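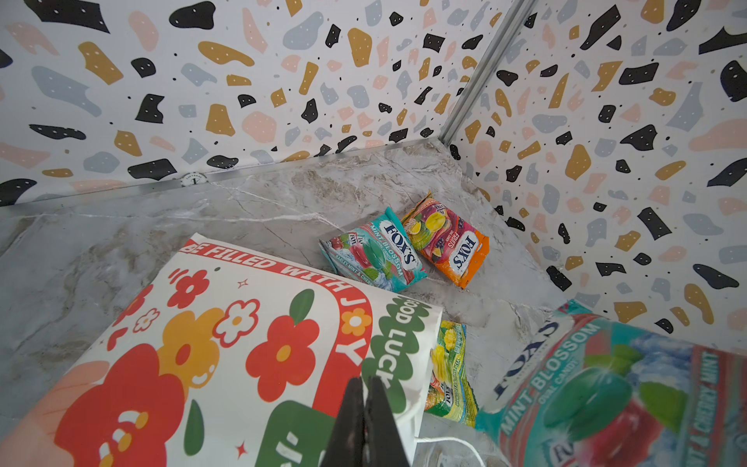

Chapter 3
Assessing the Beginner

Placement is the process of deciding which class or level a new learner should join. It is carried out before teaching starts, and in most language schools it takes less than an hour. Many schools rely on a written test alone, which tends to work well for learners at intermediate level and above. With beginners it gives much poorer results. A learner who scores two marks on a grammar paper may know nothing of the language, or may have picked up a fair amount of it by ear and never seen it written down. Spoken tasks using ordinary packaging help to separate these two cases. A small teal pouch of Fox's sweets, for instance, carries the words "MINT BLOSSOM" and "BARLEY MINT & CHERRY" along with pictures of a green leaf and a red cherry, so a learner can name a colour, point to a fruit or try to read a word aloud. The assessor notes which of these the learner attempts first.

In this chapter we look at three parts of placement: the interview, the short reading task and the review after the first lessons. Written tests for higher levels are dealt with in Chapter 5.

3.1 Why placement goes wrong

The evening school at Onley kept placement records for 666 adult learners over one school year. Of these, 103 were moved to a different class before the end of the first term. Most of the moves were upwards, and most involved learners who had been placed as complete beginners. Staff found that the written paper had been given in a noisy entrance hall, often at the end of a working day, and that several learners had left whole pages blank – they had not understood the instructions.

A move between classes has costs. The learner has to get to know a new group, the teacher has to fill gaps, and the class left behind may become too small to run. Some learners do not come back after being moved. Schools should therefore treat the first decision with care, but should also keep a place open in neighbouring classes until the end of the second week.

3.2 The placement interview

The interview described here follows the Karagiannis scale, which has bands from 0 to 6. Only bands 0 to 2 concern us in this chapter. The interview lasts up to 10 minutes and begins with questions the learner is likely to have met before, such as name, home town and work. If there is no answer, the assessor repeats the question once, more slowly, and then moves on.

Key terms

Placement: choosing a class or level for a new learner.
Band: one step on a scale of ability.
Prompt: an object, picture or question used to get a learner to speak.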